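Workshop Notebook: Billine hand-held gripper set, trial unit review
2/25/21, entry by L. Fröhlich
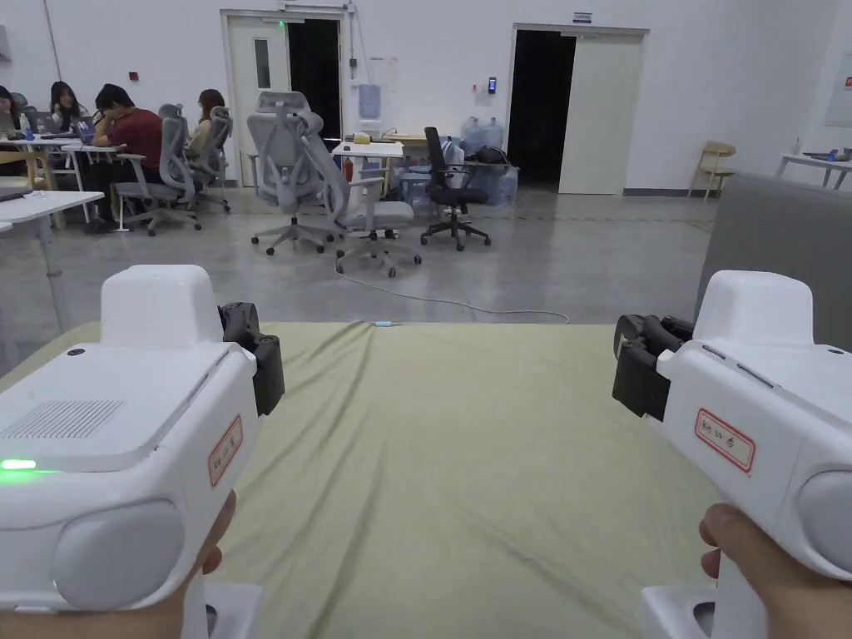
The Billine set remains under evaluation against the purchase request submitted by Arne Fröhlich in January. The quoted price is 3,000 for the pair, with a further 345 for the annual service plan. Today's work concerned two-handed cloth handling. The operator holds one device in each hand, jaws facing inward, with the olive-green cloth spread over the table between them. The green indicator on the left unit was lit at the time of recording. Labels are on the sides of both housings, and their text is to be copied into the equipment register before the next session.

Observations:
Grip comfort was rated acceptable by both operators. J. Frerichs reports fatigue in the wrist after 10 minutes and requests a rest interval in the procedure. Fold corners were missed more often with the left hand. Cause not established.

The supplier, Albers, states that replacement jaws are available from stock. Written confirmation of the lead time has been requested. The service plan does not cover wear parts, and this should be raised before any order is placed.

Open items:
Obtain 300 recorded folds per operator before the recommendation is drafted. O. Rathjen to compare file export with the Rudis software. A. Lindemann to review the loan terms.

Filed under: Equipment Reviews, Manual Grippers

Recent entries
Rudis export settings
Urnus wrist mount, second fitting
Bench power supply check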